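Chapter 4
Timber and Moisture

After reading this chapter you should be able to explain why wood changes size, say which direction it moves in most, and choose a fixing that allows for the movement.

4.1 Why wood moves

A growing tree is full of water. Some of it lies free in the hollow cells, and some is held in the cell walls themselves. When a tree is felled and sawn, the free water leaves first. The timber becomes lighter during this stage but keeps its size. Only when the cell walls begin to give up their own water does the board shrink.

Drying never quite finishes. A seasoned board goes on taking in moisture from damp air and giving it back to dry air for as long as it exists. A drawer that slides easily in winter may stick in August. Paint and varnish slow the exchange down, but they do not stop it.

Wood does not move equally in all directions. Along the grain the change is so small that joiners ignore it. Across the grain it is large enough to split a panel, and it is greatest in the direction that follows the growth rings. For this reason a board sawn so that the rings meet its face at a steep angle stays flatter than one sawn straight through the log.

4.2 Solid tops and glued strips

A wide top can be made from a few broad boards or from many narrow strips glued side by side. Broad boards show off the figure of the timber, but each may cup as it dries. In a top made of strips, the pull of one piece is partly balanced by its neighbours, and the surface is more likely to stay level. The whole top still swells and shrinks across its width. 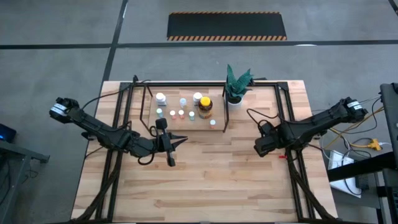
The fixings underneath must allow for this. A screw driven tightly through a rail into the top holds the wood still at that point, and when the top shrinks something has to give. Slotted holes or wooden buttons let the top slide a little while holding it down.

The joinery works at Plekcombe learned this with an early order of tables for the Bristari tea rooms. The tops were 62 cm wide and screwed down hard through the rails. By May, after one heating season, over 290 had opened along a glue line. The works changed to slotted plates for the rest of the order, and a later batch of 1,012 tables went out with the new fixing.

4.3 Measuring moisture

Moisture content is the weight of water in a piece of wood given as a percentage of the weight of the same piece when fully dry. It is found by weighing a sample, drying it in an oven until it stops losing weight, and weighing it again. Electric meters give a quicker reading but must be set for the species being tested.

Activity 4.1
Cut 2 thin slices from the end of the same board. Leave one on a sunny windowsill and the other in an unheated shed. Measure both across the grain each week for a month and plot your results on one graph.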